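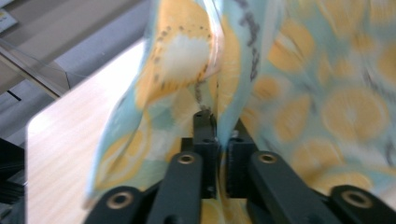 Saeed Azimi reports that his left gripper read as fully closed with cloth in the jaws, then logged a slip on every lift, and asks whether the encoder is bad. Usually it is not. Fault 447 on the Dranar hand-held gripper means the finger gap and the motor count disagree. Check the linkage first.

Step 1. Stop recording and unplug the cable at the gripper. The fingers can snap shut if power returns while a hand is near them.

Step 2. Move the fingers by hand through full travel. Feel for play at the brass bushings. A loose one lets the finger tips spread under load of up to 11 N.

Step 3. Reconnect, open the gripper fully and run the zero routine in Ridov. Wait for code 6.

Step 4. Close on something rigid before going back to cloth or bags. Test one gripper at a time and keep the other open and empty.
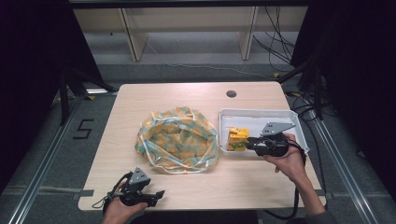

Step 5. If 447 returns on a rigid object, replace the bushings and repeat from step 3.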